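Natavport shelf-picking fault

The Natavport shelf-picking fault was a recurring failure in the Alva grocery-handling system, a two-armed mobile robot developed by Domuvar for shelf picking and restocking in small stores. It was first logged in August during acceptance runs at the company's Natavport test site. The robot closed its gripper on a bottle neck, lifted, and either dropped the bottle or pulled a neighboring one over the shelf lip. Of 200 picks attempted in the cooking oil section, 149 were completed without intervention. Other sections of the same test store were not affected to a comparable degree.

Background

Alva's arm control is learned from recordings of people doing the same work, taken from a head-worn camera. The control software, Wurnusex, converts the recorded hand motion into paired arm trajectories. In the cooking oil recordings, one hand is commonly held flat against the stock while the other takes a bottle by the neck or cap.

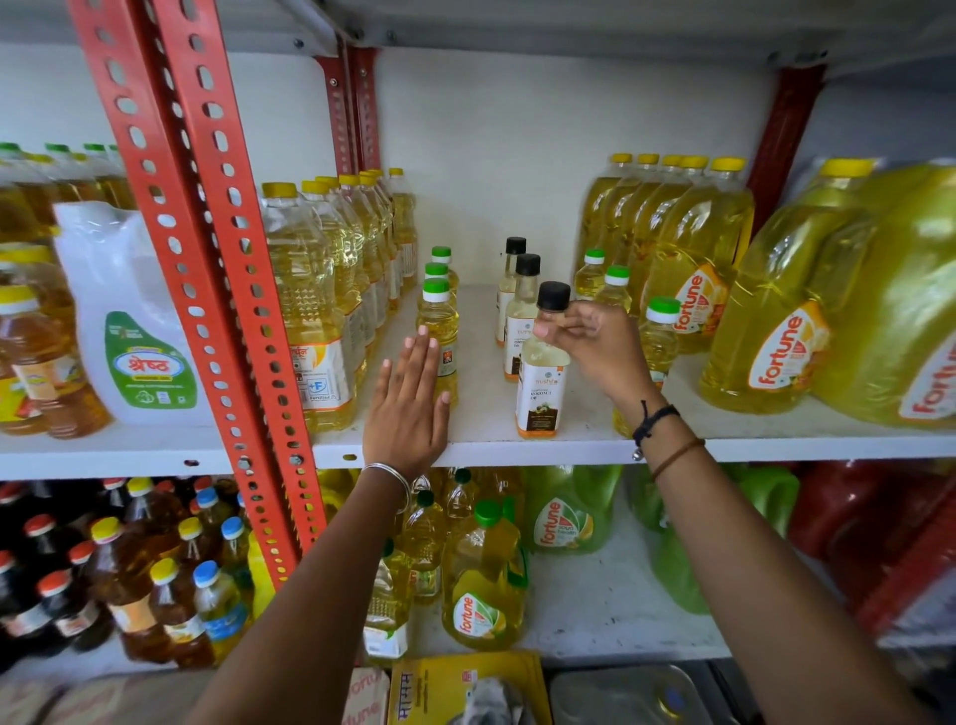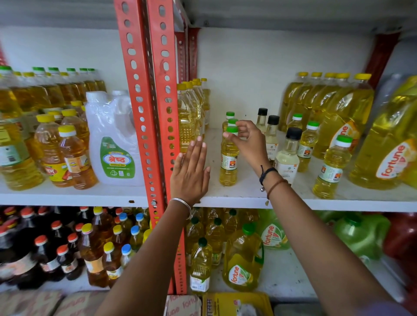
Wurnusex treated the flat hand as idle. Its segmentation stage labeled a hand as active only when the fingers closed on an object, and motion from an inactive hand was reduced to a fixed rest position before training. The resulting policy reproduced the grasp and the lift but did not reproduce the bracing contact. In tightly stocked rows the lifted bottle rubbed against the bottles next to it, and these tipped or slid forward.

Failure sequence

Logs showed the same order of events in most cases. The wrist force sensor recorded a side load shortly after the lift began. The controller read this load as added payload weight and raised grip force. On small plastic bottles with screw caps, the higher force turned the cap slightly, and the bottle rotated out of the fingers. Glass bottles generally stayed in the gripper but displaced their neighbors. Fault code 702, "payload mismatch," was raised only after the arm had left the shelf, too late to stop the motion.

Safety classification

The fault was at first filed as a performance defect. It was reclassified as a safety matter when a dropped bottle broke and oil spread under the drive wheels. The base lost traction and failed to hold its commanded stop position. The emergency stop worked as designed, but it cut power to the drive and did not shorten the slide. There were no injuries. Runs with filled glass containers were suspended, and the aisle was closed to staff whenever the robot was moving.

Correction

Wurnusex release 2 added a contact label for open-hand support and retained the motion of both hands through training. Side load at the wrist now halts the lift instead of raising grip force, and code 702 is evaluated before the arm retracts. A floor-slip check was added to the base controller. Picks by the cap alone remain disabled for plastic bottles.

See also

Bimanual manipulation
Grip force control
Learning from demonstration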